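カテゴリー:制作ノート > 録音・ミックス
コメント(3) シェア 20

スタジオ作業記録 4月 客演ボーカルの位相と時間ずれ

午後の作業。Oturaのアルバム収録予定曲、客演入りのほう。前回のラフで「サビだけ客演の声が奥に引っ込む」という指摘がレーベル側から来ていたので、その切り分けから始めた。音量の問題として処理していた部分が音量で直らないことは前回の時点で分かっている。フェーダーを2dB上げると平歌で浮き、サビでは相変わらず前に出ない。オートメーションでサビだけ上げると、今度は子音だけが前に来て母音が残らない。

素材の確認。Otura本人のリードはSemwalのブースで録ったもの。客演のリードとダブルは先方のスタジオ録りで、ファイルで受け取っている。受領ファイルはリード、ダブル左、ダブル右、アドリブ、息だけのトラックの順に並んでいた。ビット深度はこちらのセッションと一致。サンプルレートも表記上は一致している。頭出しは曲頭からの通しで書き出されており、位置合わせは不要という申し送りが付いていた。

まずその申し送りを疑うことにした。先方が聴いていたガイドのオケと、こちらの現行セッションのオケが同じ版である保証がない。ガイド版を引っ張り出して現行セッションに並べ、キックの頭で比べた。イントロでは揃っている。2番の平歌あたりから、目で見て分かる程度にずれ始める。曲の終わりではガイドのほうが早い。

原因として考えたもの。
・テンポマップの途中変更
・ガイド書き出し時のサンプルレート変換の失敗
・先方の書き出し側のクロックの問題

テンポマップの履歴を遡ると、2番の入りの小節でわずかに落とす変更が入っていた。アレンジャーがブレイクの後の戻りを重くしたいと言って入れたもので、ガイドを送った後の変更になる。作業ログには「ブレイク後、少し後ろへ」としか書いていない。数値が残っていないので、変更前の状態はバックアップのセッションを開いて確かめた。つまりサンプルレートもクロックも無関係で、こちらのセッション管理の話だった。先方に問い合わせのメールを下書きしていたが破棄。

ここまでで作業開始からかなり使った。以下、対処。

対処の候補は、テンポマップを戻すか、客演の声を現行マップに合わせて伸縮するか、フレーズ単位で切って置き直すか。テンポマップを戻すとオケの生弦とギターを全部触ることになるので却下。全体の伸縮はリードだけなら聴いて分からないが、ダブルを含めると左右の広がりが変わる。ダブルの左右に別々の伸縮がかかると、サビの母音が揺れて聞こえる。これは前に別の曲で経験している。

結局、フレーズ単位の置き直しにした。手順は次のとおり。

リード、ダブル左右、息を一つの編集グループに入れる。アドリブはグループから外す。アドリブはもともとグリッドに対して自由に歌っているので、後から耳で置く。
フレーズの切れ目は息の頭で取る。語尾で切るとリバーブ成分を巻き込む。受領ファイルは基本的にドライだが、部屋の響きは乗っている。
切った箇所には5msのクロスフェード。息の上であれば聞こえない。
置き直しの基準は子音の頭ではなく、母音の立ち上がりに取る。客演の歌い手は「さ行」の子音を長めに取る癖があり、子音の頭をグリッドに揃えると全体が遅れて聞こえる。

最後の項目は最初間違えた。子音の頭で揃えたものをサビ前まで作ってから聴き、全部やり直した。波形を見ながら作業すると子音の頭が目につくのでそちらに寄せてしまう。二度目は画面を拡大せず、スネアとの関係を聴いて置いた。

置き直し後のサビ。時間ずれは解消したが、客演の声はまだ奥にいる。ずれは奥まりの原因の一部でしかなかった。

次に位相。リードとダブルの関係ではなく、Oturaのリードと客演のリードの関係を見る。サビは同じメロディをユニゾンで歌う箇所がある。別々の歌い手が別々の場所で歌ったものなので、相関計は当然あてにならない。見るべきは帯域のぶつかりのほうで、両者とも胸声の芯が同じあたりに集まっている。Oturaのほうにはすでにそこを持ち上げるEQが入っていた。ソロの平歌で決めたEQをそのままサビまで通しているためで、ユニゾンになった瞬間に客演の芯が覆われる。

EQをバイパスして聴くと客演が前に出る。ただしOturaの声が細くなる。動的EQに置き換え、客演のリードをサイドチェーンに入れて、ユニゾンのときだけOturaの該当帯域が下がるようにした。最大で3dB。これ以上下げると、客演が息継ぎをするたびにOturaの声色が変わって聞こえる。戻りの時間を長めに取ることで息継ぎの間は下がったままにした。長くしすぎると次のソロの一語目が細いので、そこはオートメーションで動的EQ自体を切っている。

コンプレッサーについて。客演の受領ファイルは録りの段階で潰れている。申し送りには「かけ録りあり、軽め」とあるが、サビの強い箇所では軽めとは言えない。機種の記載なし。こちらでさらにDideckを通すと、語頭のアタックがなくなり、奥まりがひどくなる。ラフの時点ではOturaと同じチェーンをコピーしていたので、これも原因の一つとみてよい。

Dideckを外し、レベルの凸凹はクリップゲインで手書きした。手間はかかるが、潰れた素材に対しては一番害が少ない。Oturaの側はDideckのまま。設定は前回のものから変更なし。写真で残してあるつまみの位置と実機が合っていることは確認した。左チャンネルの出力つまみは相変わらず接点が怪しく、回すとガリが出る。触らないこと。修理に出すのはこのアルバムが終わってから。

歯擦音。客演の「さ行」「つ」が痛い。マイクの特性か歌い手の特性かは判断できない。ディエッサーをかけると発音が甘くなるので、目立つ箇所だけ手で下げた。サビの一語目は下げすぎると歌詞が聞き取れなくなる。歌詞カードと照らして、意味の取れる限界のところで止めた。

低域。客演の息のトラックに空調らしき低い成分が入っている。単独で聴くと分からないが、息のトラックを上げたときにキックが濁る。20Hz付近から下はどのみち不要なので切り、その上も声に影響しないところまでハイパスを上げた。息は息の音だけあればよい。

リバーブ。両者を同じ部屋に置くための短いルームを一つ、サビ用の長いものを一つ。短いほうはOturaと客演で共有し、送り量を変える。客演の素材には先方の部屋の響きが入っているので、送りはOturaより少なくする。同じ量を送ると客演だけ一列後ろに下がる。ラフはこの状態だった。

長いほうはプリディレイを20msにした。ラフではゼロに近く、言葉の頭がリバーブに包まれていた。ブレイクの直前だけ送りを上げて、ブレイクの無音に尾を残す。尾の長さは次の小節の頭でちょうど消えるくらい。テンポマップが変わったので、ここも以前の値では合わない。耳で合わせ直した。

パン。ユニゾン部はどちらも中央に置いている。左右に少し振る案も試したが、ヘッドホンで聴いたときに片方の声が主役でないように聞こえる。レーベルからは「二人の曲として聞こえること」という要望が出ているので、中央のまま。ハモりに分かれる箇所のみ、下のパートのダブルを外に開いた。

アドリブ。最後のサビの後ろに重なる分は、受領した時点で同じ言い回しが二度出てくる。一度目を残し、二度目はフェードアウトの手前で切った。歌い手の意向を確認していないので、切ったものは非表示のトラックに残してある。消さないこと。

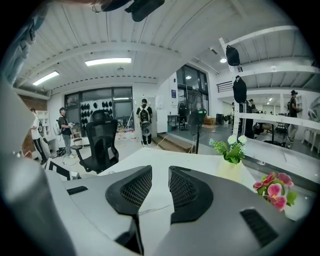

記録:Jérémie Tanguy(Semwal/録音・ミックス担当)

夕方以降。モニターを小さいほうに切り替えて通し聴き。

小さいスピーカーではサビの客演が十分前に出ている。大きいほうで聴くと、低い母音のところで少し膨らむ。動的EQの検出側に低域が入りすぎているらしく、キックの漏れではなく客演自身の近接効果に反応している。検出側にもハイパスを入れて解決。

片耳のイヤホンでも確認した。モノラルにするとダブルが痩せる。左右のダブルの片方を置き直すときに、グループから外れたまま動かしたフレーズが一か所あった。2番のサビの後半。グループのロック表示が出ていなかったので気づかなかった。位置を合わせ直して書き出し。以後、編集グループを使うときは作業の最初と最後に表示を確認する。

Oltportの書き出しプリセットについて。配信用の仮書き出しに使っているが、トゥルーピークの上限が以前の案件の値のまま残っていた。今回の仮書き出しには影響のない範囲だったので出し直しはしない。プリセット名に案件名を入れるようにした。名前のないプリセットは次に見つけた人が消してよい。

ラフとの比較は音量を揃えて行った。揃えないと必ず大きいほうがよく聞こえる。比較して分かった点を書いておく。

平歌:差は小さい。Oturaの声の質感は同じ。ラフのほうがわずかに明るいが、歯擦音の分なので戻さない。
サビ:客演の位置が明確に前。歌詞が追える。ユニゾンの厚みはラフのほうがあったように感じるが、これは帯域が重なって膨らんでいた分だと思う。一晩置いて聴き直す。
ブレイク:尾の消え方が自然になった。ただし戻りの一拍目でスネアが大きく聞こえる。スネアは触っていないので、声が整理されて相対的に出たもの。スネアのレベルはアレンジャーと相談してから決める。
アウトロ:アドリブを切った影響で、最後がやや寂しい。ギターのフィードバックを少し持ち上げて埋めた。仮の処置。

ファイル管理。今回の件はテンポマップの変更がガイドの版に反映されなかったことが始まりなので、ガイドを外に出すときのやり方を変える。

・ガイドのファイル名に版の記号を入れる。
・ガイドを出した後にテンポマップを触った場合は、セッションの冒頭にマーカーを置き、変更した小節と変更前後の値を書く。
・戻ってきた素材は、申し送りの内容にかかわらず、送ったガイドと並べて曲の終わりで合っているかを見る。曲頭だけ見ない。
・ガイドにはクリックを別トラックで付ける。混ぜたものは渡さない。

三つ目は今後必ず。曲頭は合っていて当たり前で、今日のずれも曲頭では見えなかった。

先方への連絡。かけ録りの有無と機種を聞く。責める調子にならないよう、今後の曲で音色を揃えたいという用件にする。可能ならサビだけでもコンプ前のファイルがあるか確認。なければ現状で進める。クリップゲインで追い込んだものが十分使えるので、必須ではない。

同じアルバムの残りの曲にも客演が入る予定と聞いている。そちらはSemwalで録れるのか、また先方録りになるのか未定。こちらで録れるならマイクは二種類立てておき、選ぶのは歌い手が帰ってからにしない。その場で一緒に聴いて決めたほうが後の迷いが少ない。

残作業
・サビの厚みの再確認(翌日、耳を休めてから)
・スネアの件、アレンジャーに連絡
・アドリブ二度目を切ったことをOtura側に伝え、返事をもらう
・インスト版とアカペラ版の書き出し。アカペラは動的EQを切った状態と入れた状態の両方を作る。サイドチェーンの元が消えると挙動が変わるため、書き出し前にルーティングを見る
・Dideckの左出力つまみに触るなの札を貼る

セッションは新しい版で別名保存済み。古いほうは読み取り専用にして同じフォルダに置いた。バックアップのディスクは夜のうちに回しておく。

タグ:ボーカル編集/客演/テンポマップ/動的EQ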